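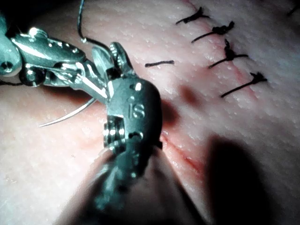 Issue No. 28

SEE YOU IN DECEMBER: I am writing this on the night bus out of Alarcón with my shoes off and my backpack on my lap, and I already miss everybody. Four weeks! How did four weeks go by that fast? I had a whole plan to post every Sunday and you can all see how that went (one post, and half of it was about the airport sandwich).

So let me catch you up. Most of you know I went down there to stay with Rosalía Cordero, who I had only ever met through letters and a lot of very long voice messages. She picked me up at the station in a green pickup with no back window and she hugged me so hard my sunglasses broke. I knew right then it was going to be a good trip. Her house is on the hill behind the church, 700 steps up from the square if you take the short way, and I took the short way exactly twice. After that I walked around by the road like the grandmothers do, and they were all very nice about it.

The first week I mostly ate. Rosalía makes a bean soup with orange peel in it that I would cross an ocean for again, and her neighbor Severino Aranda kept coming over the wall with cheese. Over the wall, not through the gate. He is seventy-one. We played cards most nights on the terrace and I lost most nights on the terrace, and I still don't understand the rule about the sevens.

The second week we took the little train to Flarkum, and wow. I don't know why this place isn't in any of the guidebooks I bought. It's an old salt town, all low white houses and wind, and there is one hotel with a blue door where they give you a hot water bottle at night even in warm weather. We stayed two nights and I wish we'd stayed five. I got up early the second morning and walked out along the salt pans by myself. Pink sky, pink water, birds everywhere. I sat on a post and cried a little bit, the good kind. I called my sister and she thought something terrible had happened (sorry, Jen).
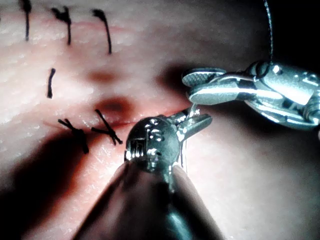
Then came the big walk. Severino had been talking about the Clemineck since the day I arrived, and I had been nodding along thinking it was a restaurant. It's a mountain! It's 1048 meters, so the serious hikers reading this can stop laughing, but I am not a serious hiker and I had the wrong socks. We started at five in the morning with flashlights. Rosalía sang the whole first hour. By the second hour I had a blister the size of a coin on my left heel and Severino cut up a piece of his own bandanna to pad it, and we kept going, slowly, with a lot of stops for almonds.

At the top there is a metal box with a notebook in it where you sign your name. Ours was the first page anyone had used in nine days. I wrote something silly that I won't repeat. You can see all the way to the coast from up there, and on the other side just hills and more hills, and it was so quiet I could hear Rosalía chewing.

Getting down was worse than getting up, my knees are still angry with me. But there was a fountain in the village at the bottom and a lady selling peaches, so all was forgiven. I ate four.

A few practical things, because people always email me. The bus from the coast to Alarcón is the 822 and it leaves from the stop behind the market, not the one in front with the big sign. I waited at the big sign for an hour and a half. Bring cash. If you can, try a bottle of Flindano, the fizzy herb drink they have in every bar down there, it tastes like cough drops the first time and by the third one you'll be asking for it with breakfast. I have two in my suitcase wrapped in a sweater, please send good thoughts for that sweater.

Last night they threw me a goodbye dinner on the terrace, with lights strung over the lemon tree and Severino in a tie. I tried to make a speech in Spanish and I think I thanked everyone for their shoes. Rosalía gave me a jar of orange peel for the soup and made me promise to come back in December, when they light the bonfires. I said yes before she finished the sentence.

We change buses in twenty minutes and my battery is on its last legs, so the photos from the mountain will have to wait until I'm home. Somebody please feed me something that isn't bus crackers on Saturday.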